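Where Does the Trash Go? My Home Habits Project
Impi Pesonen

For my spring project I wanted to look at small trash, the stuff you drop without thinking about it. I kept a diary all through April and wrote down every item I threw away at home - 268 of them, which was a lot more than I guessed! My favorite category (if you can have one) was snack wrappers. They're light, they crumple up into nothing and they pile up in a basket really fast. 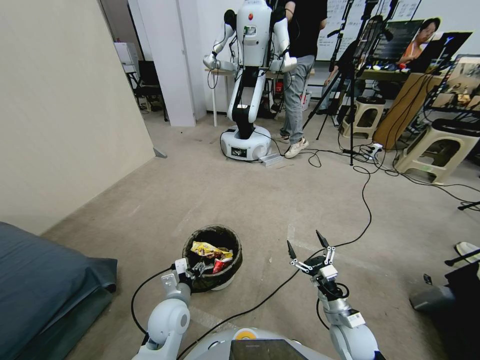

The other thing I got interested in was liners. At the start I didn't use one in my own room and I ended up scrubbing dried juice off the bottom of the basket twice, so from week two on I folded a bag over the rim every time. Cleaning took me way less time after that, and I wish I'd timed it properly for the report.

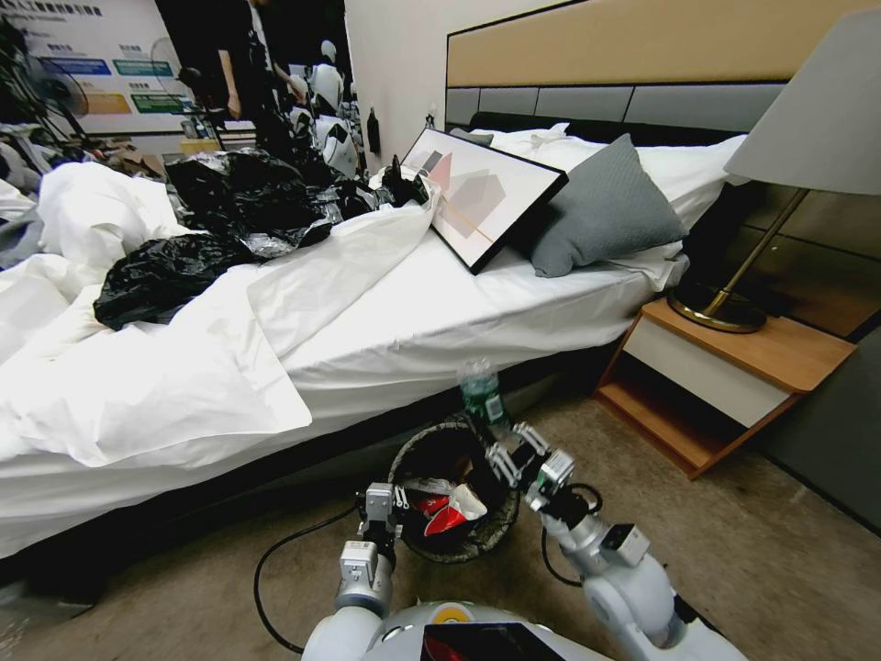

Bedrooms turned out to be the hardest part of the project. In the kitchen you've got a big can and everybody kind of knows the rules, but next to a bed there's usually one little basket and everything goes in together. A plastic water bottle sticking up out of a wicker-style wastebasket, with red-and-white trash in there too, is exactly the mix I kept writing down. My diary has 32 bottles in it, and most of them started out in the wrong place.

If I did this again I'd put a second basket by the door just for bottles, and I'd weigh the bags too.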